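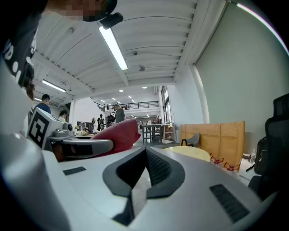 Black cap, black top with white lettering.

Print this page | E-mail this page

I caught up with the owner of Bimley, a two-person tent repair shop in Kemudcombe, over a very large coffee, and I came armed with my own leaky rainfly (of course I did!).

"Everybody wants to talk about poles," she told me. "It's the zippers! We did 285 repairs last season and 82 of them were zippers." Most of those, she said, just needed a new slider and a good scrub with an old toothbrush.

I asked what she sleeps in herself. She laughed and said a Skotura two-person that she bought used, and she's put 200 nights on it. "I've resealed the floor twice. I'd still take it out tomorrow."

So what about my rainfly? She rubbed the seam between her fingers and made a face. The old coating was peeling, and she wanted every flake off before any new sealer went on - I'd been painting right over it for years. "You did this in your garage, didn't you?" Guilty!

She charges 30 dollars for a full reseal, and she's booked into June. I left mine with her anyway, and went home with a tube of sealer for the kids' tent.

Last updated: June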